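Pruka build log, thread. Two arms, one table, a sorting job. I write it in small parts, between other work at the Tisudholm workshop.

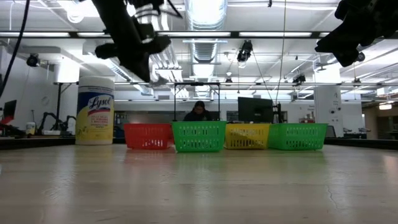
1/ The job
Pruka must take small parts from the table and put them in the correct basket by colour. Red, green, yellow, and green again at the right end. The second green one is for parts it is not sure about. I know, I should buy another colour.

2/ The baskets
They are plastic with slots in the sides. I like the slots, a finger can hook there if I want later to move a basket. I don't like them also, because the depth reading goes through the holes and gives me noise. 303 bad points in one scan yesterday.

3/ Basket position
I put them edge to edge in one row. With gaps between, small parts fell in the gaps. Now they fall in the wrong basket, but at least I find them again.

4/ Table
Pale wood, a little glossy. The ceiling lights make long soft reflections on it and my threshold did not like this. I tried a grey cloth, but the cloth moves when the gripper touches it. So I went back to bare wood and changed the exposure.

5/ Cleaning
Wipe the table before each calibration. The Lysol wipes live beside the red basket now. It is boring advice, but dust on the markers cost me an evening in December.

6/ Software
Motion planning is Moffat, the colour part is my own script, 153 lines. I wanted to keep it under 100. The longest function is only for the two greens.

7/ Speed
At present 39 seconds for a run of three parts. Very slow, I agree. Most of it is waiting, as one arm stops fully before the other one starts. Sharing the middle of the table is my next task.

8/ Questions for you
Has anybody used the Jerkari finger pads on thin plastic edges? I would like to know if they leave marks. And which colour would you take for the fourth basket? Blue is sold out in our shop.

9/ Files
I will put the script online when the comments in it are in one language. Please give me a few days.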